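第三章 采购与预算规划

Prallside 双臂工作台用户手册
Elbridge 编写,2025年12月修订

本章供负责立项、询价和验收准备的人员使用。机械安装见第四章,接线与上电见第五章。已经拿到整套设备的用户可以跳过 3.1 至 3.4,直接从 3.5 的到货核对开始。

3.1 开始之前

询价之前先把下面几件事定下来。报价单里多数来回修改都出在这几项上。

1. 写出工作台要完成的任务,一句话一项,例如“双臂交接小件容器”“单臂从台面取件并放入盒内”。不要只写“科研”或“教学”。
2. 标出每项任务里最重的物件和最大的物件,连同容器里的内容物一起称重。
3. 确认任务是否需要两条机械臂同时动作。如果只有一项任务需要,请在表格里单独注明,由销售人员判断是否可以先购单臂、后补第二臂。
4. 确认谁使用、谁维护。两者不是同一人时,培训名额按人头填写。
5. 确认安装房间,以及设备从卸货口到房间所经过的门、电梯和转角。

注:附录 B 有空白的需求登记表。通过经销商 Mabaso 采购的用户请使用 Mabaso 提供的版本,栏目相同,多一栏收货联系人。

3.2 预算科目

把预算分成设备、附件、场地、人员和备用五个科目。许多单位只批设备一项,到了安装阶段才发现没有钱买线槽和插座。

3.2.1 设备

设备科目包括机械臂、夹爪、控制器、电源、台面和台架。询价时请供应商逐项列价,不接受只有总价的报价单。以下几点需要逐条核对:

1. 夹爪是否包含在机械臂价格内。有的报价把夹爪列为选配。
2. 夹爪的指尖是否可以单独更换,更换件的单价是多少。
3. 每条机械臂是否配独立电源。共用电源的方案价格较低,但一条臂断电检修时另一条也要停。
4. 台面材质和厚度。木质台面便于开孔和更换,金属台面较重,运输费用另计。
5. 台面上的型材框架是否随台面供货。框架用来固定相机支架、挡板和线夹,后补的框架需要重新对孔。
6. 控制用计算机是由供应商提供还是用户自备。自备时请索取最低配置清单,并确认接口数量。

注意:不同批次的机械臂底座孔位可能不同。计划把旧台架用于新机械臂的用户,请在下单前把旧台架的孔位图发给供应商确认,并保留书面回复。

3.2.2 附件与耗材

附件科目容易漏项。建议至少列出:

线缆及备用线缆,每种接口各备一根。
线槽、扎带、线夹。
急停按钮及其延长线。
台面固定件,包括内六角螺钉、T 形螺母和角件。
任务用物件,例如碗、杯、盒、积木。
指尖垫片。
清洁用品。

任务用物件应按消耗品入账。塑料碗和塑料杯在反复夹持后会有划痕,颜色也会变浅,用于视觉识别的项目要定期换新。选购时挑颜色差别大的,同一种颜色一次买齐,不同批次的绿色放在一起有时一眼就能看出不同。

3.2.3 场地

场地科目包括供电、地面、照明和网络。如果房间里已有其他设备,请先画一张平面图,把现有插座、柜体和通道标上去,再决定工作台的位置。

1. 台面两侧各留 600 毫米净空,用于检修和走线。机械臂安装在台面侧边时,净空从机械臂底座的外缘算起,不从台面边缘算起。
2. 落地放置的电源和控制箱要计入占地面积。请在平面图上为它们单独画框。
3. 线缆从台面落到地面的一段要留余量,余量的长度在安装时确定,预算时按每条机械臂多备一根延长线处理。
4. 水泥地面可以直接放置台架。架空地板需要另购垫板,并由物业出具承重说明。
5. 照明以台面无明显反光为准。靠窗的位置要把窗帘列入预算。

警告:不要让电源线横穿通道。确实无法避开时,使用带盖板的过线槽,并把费用列入场地科目。机械臂通电后,人员不得进入其活动范围,规划通道时请按机械臂完全伸展的范围留位。

3.2.4 人员

安装、调试和培训要计入工时。我们在 Breltside 的第一套工作台从开箱到移交共用去 392 工时,其中机械安装所占的部分比当初估计的少,走线和标定比当初估计的多。这个数字包含了两次返工,新用户不必照搬,但不要把标定写成半天。

负责该项目的 Ayman Twal 建议把工时表按工序而不是按人员来分:

开箱与核对
台架与台面
机械臂安装
走线与固定
上电检查
标定
试运行
培训与移交

每道工序填一个负责人和一个备用人。备用人可以重复,负责人在同一天内不要安排两道工序。

3.2.5 备用金

备用金用于补购和返工,不用于升级配置。审批单位要求写明用途时,可以填写“线缆、固定件及运输损坏的临时补购”。项目移交时备用金仍有结余,按本单位规定退回或转入下一年度耗材。

3.3 询价与比价

1. 至少向两家供应商发出同一份需求登记表。不要给一家多发说明,给另一家少发。
2. 收到报价后,把各家的科目对齐。一家写“线束一套”,另一家逐根列出的,请要求前者补充明细。
3. 对比保修范围。重点看夹爪、减速器和线缆是否在内。
4. 对比备件供货期。价格接近时,以备件供货期短的为先。
5. 询问软件授权方式。按年收费的授权要把后续年份一并列出,否则第二年会出现无款可付的情况。
6. 询问停产后的支持年限,写入合同附件。

注:供应商提供的演示通常在其自有台架上完成。可以要求对方使用你方的物件再做一次,物件由你方寄送,运费事先商定。

付款条件请与本单位财务确认后再答复供应商。Mabaso 的标准账期为 60 天,从验收单签字之日起算。需要预付款的订单,预付比例写在合同正文,不要只写在邮件里。

3.4 分期采购

经费一次到不了位的单位可以分两期采购。分期时按下面的顺序:

第一期:台架、台面、型材框架、第一条机械臂及其夹爪、电源、急停、计算机。
第二期:第二条机械臂及其夹爪、第二路电源、补充线缆、任务用物件的扩充。

台架和型材框架必须在第一期按双臂规格一次买齐。先买单臂台架、以后再换双臂台架的做法,总费用高于一次到位,而且第一条机械臂要拆下重新标定。

两期之间如果超过一个预算年度,请在第一期合同里写明第二期的型号和价格有效期。供应商不愿锁定价格的,至少写明接口和安装孔位保持不变。

注意:第二期到货时,两条机械臂的固件版本可能不一致。先升级较旧的一条,再进行双臂联动调试。升级需要停机,请提前告知使用人。

3.5 交货、到货核对与存放

标准配置的交货期为 6 周,从订单确认起算,不含海关和内陆运输。年底下单的用户请留意本单位的结账日期。希望当年入账的订单,应在10月之前完成审批。

到货后按下列步骤核对:

1. 在签收单上签字之前检查外包装。有破损、受潮或倾倒标志变色的,拍照并在签收单上写明。
2. 按装箱单逐箱清点,不要把两箱的物品混放。
3. 核对每条机械臂的序列号,与合同附件一致后登记入册。
4. 左右两臂的线束分开存放,贴上标签。线束外观相同,长度不一定相同。
5. 电源上的说明纸和合格证不要丢弃,验收时要交回一份复印件。
6. 台面平放。不得不竖放时,底边垫软物并固定上端。
7. 缺件在三个工作日内书面通知供应商。

注:机械臂在安装前应留在原包装内。需要提前取出查看的,由两人搬运,手扶底座和大臂,不要提夹爪,也不要提线缆。

3.6 验收准备

验收费用一般不单列,但验收所用的物件和时间要提前安排。下面的项目适用于双臂配置,单臂配置略去第 4 项和第 5 项。

1. 准备两种以上颜色的圆碗或同类容器,放在台面中部和近端。
2. 左臂空载运行一遍,检查线缆是否拉紧、是否碰到框架。
3. 右臂空载运行一遍,检查项目同上。
4. 两臂同时上电,各自停在台面上方,确认夹爪之间留有间距。
5. 低速运行双臂动作,操作人员手不离急停按钮。
6. 抓取并放下容器,记录每次结果,失败的也要记。
7. 断电,检查台架脚、底座螺钉和线夹有无松动。
8. 双方签字,各留一份。

警告:第 2 项至第 6 项进行期间,台边人员应站在机械臂活动范围以外。参观人员较多时,在地面贴出站位线。

验收中发现的问题分两类处理。影响安全的,当场停止,整改后从第 2 项重新开始。不影响安全的,写入遗留问题表,注明责任方和完成日期,可以先签字后整改。遗留问题表是付款依据之一,请与验收单一并归档。

3.7 后续年度费用

设备移交后每年仍有支出。编制下一年度预算时,请从使用记录里取数,不要沿用上一年的估计。需要列入的有:指尖垫片、线缆、任务用物件、软件授权、保修期外的检修、新人员培训。

使用频率高的工作台,线缆更换会成为最大的一项。线缆弯折处出现发白、变硬或外皮开裂时即应更换,更换时左右两臂各自记录,便于估算下一次采购的数量。夹爪的紧固螺钉每季度检查一次,检查记录贴在控制箱旁或存入设备档案。

需求变更、加装相机或更换台面时,请重新填写附录 B 的登记表,并附上工作台现状的照片,照片应能看清台面、两臂底座、落地设备和走线。

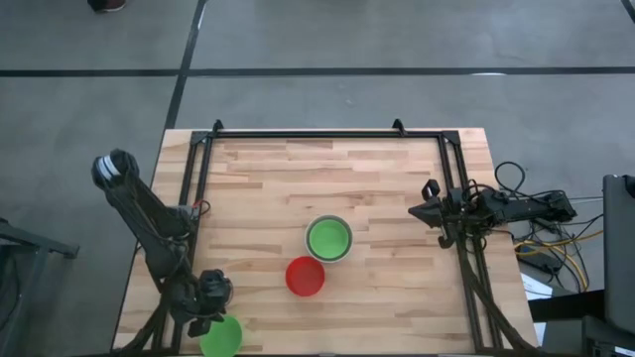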